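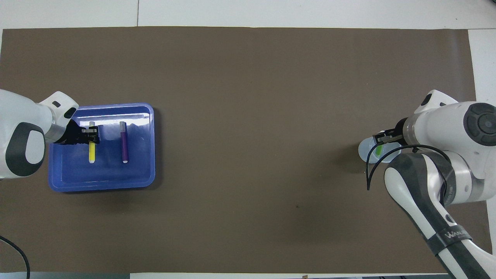
Erimstead Learning Center – Staff Discussion Board
Section: Rooms and Supplies
Topic: Marker trays and table mats in the shared activity rooms

phaddad_rooms
Wed 29 January

Colleagues,

Following the supply review, the Rooms Office proposes a single arrangement for markers in all shared activity rooms. Each table would have one shallow plastic tray, placed on the table mat toward the left, and markers would be returned to it at the end of every session. The white tabletops in the Potgieter wing have been difficult to keep free of ink, and the dark brown mats will therefore remain in place throughout the term.

We would also ask that no more than five markers be kept in a tray. The remainder would be held in the supply cabinet and signed out under stock code 1079. Comments are invited before the arrangement is made final.

Paloma Haddad
Rooms Office

nenard_room_lead
The Nenard rooms have used trays since August and we support the proposal in general. The raised rim keeps markers from rolling to the floor, which was our chief complaint with the open tabletops. We would request that the guidance state how markers are to be laid. Ours are placed side by side, with a gap between them, so that a missing color is noticed when the room is closed.

art_program_desk
The Art Program does not support a limit of five. A group working on posters requires the full range of colors, and sending a participant to the cabinet interrupts the session. We would accept the limit for meeting rooms only.

I would add that the mats are not suitable for our purposes. Dark brown hides ink marks until a sheet of white paper is laid on top of them, and the paper is then spoiled. A lighter mat would show the problem at once.

sirel_evening
With respect to the previous post, the evening program had light gray mats for two terms and they looked soiled within weeks, however often they were cleaned. We prefer the dark ones. Users should wipe the mat before paper is put down – this is already in the closing checklist and takes very little time.

nenard_room_lead
The checklist says to wipe the mat at closing. It does not say to wipe it at opening. I believe both parties are correct as far as they go.

supplies_clerk41
A note on caps, as this accounts for most of our replacement orders. Markers stored upright in cups with the cap at the top have been drying out in the Sirel rooms. Staff there have asked whether all markers should be stored flat. I have no objection, and the trays make this simple. Please check that each cap is fully closed before the marker is put down. A cap that is merely resting on the end will not protect the tip overnight.

Replacement trays may be requested on form 1532. Please specify the shallow size. The deep trays do not fit the cabinet shelf.

art_program_desk
We have no objection to flat storage. Our position on the limit is unchanged. Two trays per table would also be acceptable, provided that there is still space on the mat for a large sheet of paper.

sirel_evening
Two trays would leave insufficient space on the smaller tables. One tray at the side keeps the center of the mat open, and our groups need that area. Perhaps the second tray could be kept in the cabinet ready filled, and brought out for poster sessions only.

phaddad_rooms
Thank you for these comments. The proposal will be amended as follows. The limit of five will apply to meeting rooms. Rooms booked by the Art Program may draw a second, filled tray from the cabinet, to be returned the same day. Markers are to be laid flat and parallel, with caps closed. Mats are to be wiped at opening and at closing.

The color of the mats will be considered separately. I would ask the Art Program to send me the size of paper used in its poster sessions.

art_program_desk
The paper size will be sent this week. We maintain our request for a lighter mat in at least one room.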